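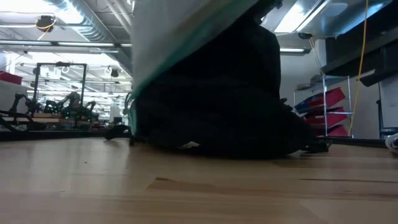
Puesto 2, mesa de trabajo con material textil. Al fondo, bastidor y estantería de bandejas.

LISTA DE INSPECCIÓN DE SEGURIDAD DEL TALLER DE ROBÓTICA
Asignatura: Proyecto de Automatización, segundo curso
Centro: Instituto Técnico Flaramden
Proyecto inspeccionado: Kandomau (manipulación de textiles)
Periodo: mayo
Hora de inicio: 16:00

Claves: C = conforme. CO = conforme con observaciones. NC = no conforme. NA = no aplicable.

1. Superficies de trabajo

1.1 Tablero estable, sin astillas ni tornillería saliente: C
1.2 Material textil colocado dentro de la zona de trabajo: C
Comentario: el tejido blanco con ribete verde azulado y el bulto negro se consideran material de prácticas. Deberán guardarse al terminar el turno.
1.3 Cordones, correas y cables recogidos: CO
Comentario: hay correas o cables negros extendidos sobre la madera a ambos lados del bulto. Antes de habilitar el movimiento, el alumnado deberá recogerlos o fijarlos. Un cordón suelto puede engancharse en una articulación aunque la velocidad sea reducida.
1.4 Objetos ajenos a la práctica retirados del tablero: CO
Comentario: se recuerda que no se permiten mochilas personales, bebidas ni teléfonos en los puestos. Las mochilas se dejan en las taquillas del pasillo.

2. Brazos y bastidor

2.1 Bastidor metálico anclado a su base: C
2.2 Tornillería de los soportes revisada con llave dinamométrica: C
2.3 Recorrido libre de los brazos en toda la carrera programada: CO
Comentario: comprobado en modo manual. El grupo del turno de tarde deberá repetir la comprobación cada vez que modifique la altura de la barra superior y anotarla en el cuaderno del puesto.
2.4 Límites de velocidad activos en modo de aprendizaje: C
2.5 Pinzas sin aristas ni desgaste apreciable: NC
Comentario: una de las almohadillas del juego Kuo presenta un corte en el borde. Queda retirada hasta su sustitución. El repuesto se ha solicitado al almacén de Skirthorpe. Entretanto se utilizará el juego de reserva.

3. Parada de emergencia y alimentación

3.1 Pulsador accesible desde la posición del operador: C
3.2 Pulsador accesible desde la posición del segundo alumno: CO
Comentario: con dos taburetes ocupados el alcance es justo. Se autoriza un solo taburete por lado.
3.3 Prueba de parada realizada antes de la sesión: C
3.4 Regletas sin sobrecarga: C
Comentario: carga medida en el puesto, 800 W con todos los equipos en marcha. No se conectarán cargadores personales a esta línea.
3.5 Cables descendentes sujetos y sin tensión: CO
Comentario: el cable amarillo vertical contiguo a la estantería deberá quedar sujeto con brida en su tramo inferior. El bucle amarillo del dispositivo de techo se revisará con escalera por el personal técnico, nunca por el alumnado.

4. Almacenamiento

4.1 Estantería metálica nivelada y sin sobrecarga: C
4.2 Bandejas rojas identificadas por grupo: NC
Comentario: faltan etiquetas en dos grupos. Cada grupo deberá rotular su bandeja con el número de puesto y el turno.
4.3 Piezas pequeñas en recipiente cerrado: C

5. Iluminación, ventilación y paso

5.1 Luminarias en funcionamiento: C
5.2 Conductos vistos sin elementos colgados: C
5.3 Anchura de paso entre puestos: CO
Comentario: 95 cm en el punto más estrecho. Es suficiente para la actividad docente, pero se reduce si los carros quedan fuera de su plaza.
5.4 Salida señalizada y despejada: C

6. Documentación

6.1 Evaluación de riesgos del proyecto disponible en el taller: C
6.2 Registro de formación firmado por todo el alumnado: NC
Comentario: constan 16 firmas. Quien no haya firmado no podrá operar los brazos y realizará únicamente tareas de programación en el aula.
6.3 Registro de horas de funcionamiento actualizado: CO
Comentario: el registro indica unas 1.890 horas acumuladas, sin desglose por turno. Se solicita separar las horas de práctica de las de ensayo.

Resultado global: APTO CON CONDICIONES

Las no conformidades 2.5, 4.2 y 6.2 deberán cerrarse antes de la demostración final del proyecto. Las observaciones 1.3 y 3.5 se corregirán antes de la siguiente sesión con movimiento automático. El responsable del puesto comunicará por escrito el cierre de cada punto a la jefatura de taller.

Se archiva copia de esta lista en la carpeta del proyecto.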